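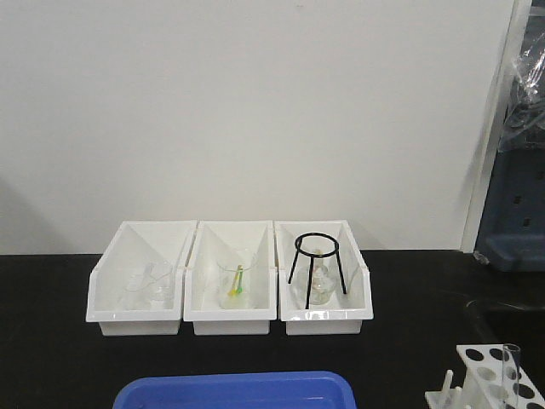
# Sorting bench glassware into open bins – good idea or am I making work?

**stokbridge_prep** wrote:

Hello all, longtime reader, first time starting a thread. I look after the prep room for a small teaching lab and I have spent far too much of this term thinking about white plastic bins. We used to keep everything for the heating practical in one deep drawer, and every Monday some poor soul would be up to the elbow in it, trying to find a flask without knocking it against a tripod.

So I've gone over to open bins on the black countertop, lined up along the wall. Beaker in the first, beaker with the yellow and green plastic pieces in the second, tripod and conical flask together in the third. I love being able to see what we've got when I walk in with my coffee!

My questions for you kind people: would you keep the tripod and the flask in the same bin? And does anyone line theirs with something soft?

---

**kuster_fan** wrote:

Welcome! It's a very good start, and I say that as someone whose own prep room looks like a yard sale until the day before an inspection.

I'd split up the tripod and the flask, though. Metal legs and thin glass in the same bin makes me nervous. It's fine while everybody lifts the tripod straight up, but the first person in a hurry will pull it out sideways and take the neck of the flask with it. We lost 2 that way in one term, and after that I gave the tripods a bin of their own and slept better.

---

**fendesent_annie** wrote:

I'm going to disagree, very gently, with the post above. If the pieces get used together, store them together. My students are fourteen and they will not visit four bins. They will visit one, and then they will come and ask me where everything is, and I will have answered that same question 161 times by June.

What I would change is the beakers. Clear glass in a white bin is awfully hard to see from across a room. A sheet of colored paper on the bottom (laminated, if your laminator is in a better mood than mine) makes the rim stand out nicely. And please keep the bright plastic bits in the beaker – mine were always rolling off to live under the sink before I started standing them up like that.

---

**stokbridge_prep** wrote:

Thank you both, this is just what I was after. I should have said more about the room. It's one long run of bench with blue and white cabinets underneath and a gap in the middle where you can tuck a stool, and the sink is set into the countertop toward the right. The test-tube rack lives near the sink and I'd like to keep it there, so whatever I do with bins has to fit in the stretch to the left of it.
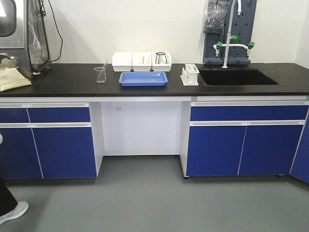
I did wonder about moving the bins down into the cabinets altogether and only bringing them up for class. But then we're back to bending and rummaging, and my knees have opinions about that. The drawers are already full of tubing and labels anyway, and one is entirely rubber stoppers, which I inherited and am too sentimental to sort.

---

**old_bench_hand** wrote:

Keep them up top. I did the cabinet thing for years and all it got me was a sore back and a lot of dusty beakers.

I'm not as sold on bins as the rest of you, mind. They collect drips. If anything goes in even slightly damp you get a little puddle under the glass and a ring that takes forever to scrub off. I put everything on pegs overnight and only bin it in the morning. Ours is an old Proteck board, 115 pegs when it was new and a good deal fewer now, and I wouldn't trade it.

---

**fendesent_annie** wrote:

Oh, the puddles! Yes, you're right about that, I'll give you that one. I tip mine out on Fridays and wipe them with a paper towel, but pegs first would be smarter.

---

**stokbridge_prep** wrote:

We do have a blue pegboard rack, and I've been guilty of treating it as decoration. I've pulled the bins over so it stands just to the right of them, and the new rule is that glass goes on the pegs at the end of the day and into the bins at 8:30. I'm leaving the tripod and flask as a pair for now (sorry, kuster_fan), with a promise to split them the minute I hear a crack.
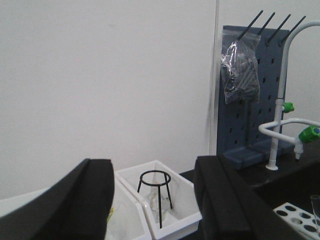

*Tripod and flask still sharing a bin, pegboard rack next door.*

---

**kuster_fan** wrote:

No apology needed, I'll just be over here holding my breath! Having the rack that close is lovely. Do put the rest of the pegs in before Monday, though, four along the top won't get you far with a whole class's beakers.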